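Visit report: Vestley furniture works, 24/06/2025

Kuldeep Dhillon and I joined the morning tour, a group of 13 led by Evelien Mulder of the finishing department. Access was through the goods entrance on the Piltlow side.

The first 40 minutes covered board storage and pressing. Panels are kept flat for seven days before cutting. Evelien quoted a weekly output of 1229 tops, mostly for schools and canteens. The press was stopped for a platen change, so we saw the cutting line instead.

The finishing room was of more interest to us. Tops are judged under the ceiling lights and again at a low angle - glare shows up unevenness that a straight view misses. Pale tops are the hardest to match, as the darker bands in the grain draw the eye when two are set side by side.

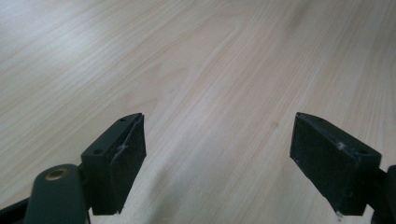

Pale tabletop with wavy grain, light and mid-toned bands.

Kuldeep asked about repairs to scratched tops. Small marks are filled and polished by hand; anything deeper goes back to cutting and is reduced to a smaller size. Prices for the canteen range are due in July, and Ramesh Rajput has asked for a copy.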